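Surstead Tap Water Readings

Read me first. Last changed January 15, 2022.

What you get

One table, readings.csv, with 557 rows. Each row is a single hardness reading taken from a kitchen cold tap in Surstead or one of the villages that share its supply. There is also notes.txt, which holds whatever people wrote in the comments box. Read it before you trust the table.

Why it exists

The supplier's leaflet gives one hardness figure for the whole area. I have never believed it. Kettles on the Pineo side fur up in a fortnight, and the leaflet says they shouldn't. These readings don't prove the leaflet wrong, but they do make it look lazy.

Columns

street – name only, no house number
month – month of the reading, from April onwards
hardness – milligrams per litre, as read off the strip
strip – plorau or other
softener – y, n or blank

Known problems

Strips are a poor tool. You match a colour by eye, and two people in the same kitchen will often disagree. I had 47 readings done twice and the pairs are marked in the notes. Look at how far apart some of them are before drawing a map.

Almost 90 rows have nothing under softener. Some of those homes surely have one fitted, and a softened tap tells you nothing about the supply. I left them in. You may want to drop them.

The Plorau strips came in 2 batches, and the second seems to read higher. I say seems. It was also used later in the year, so the batch and the season can't be pulled apart.

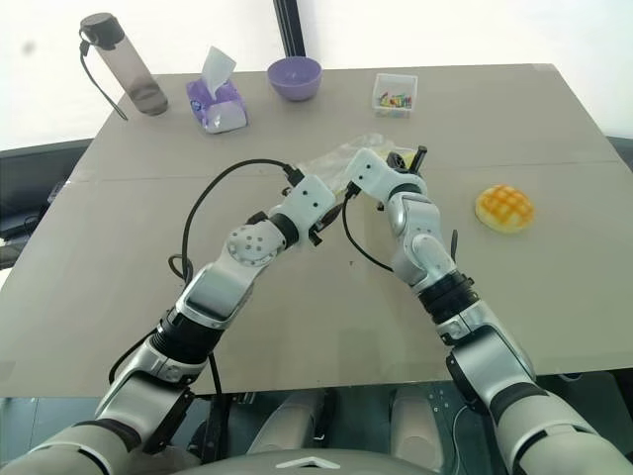 Can the table be used to compare one street with another?

Only very loosely, and only where a street has several readings taken in the same month with the same kind of strip. Most streets don't.

Licence and changes

Use it as you like, but keep this file with it. The earlier Dimaculangan version rounded every reading to the nearest fifty and should be thrown away.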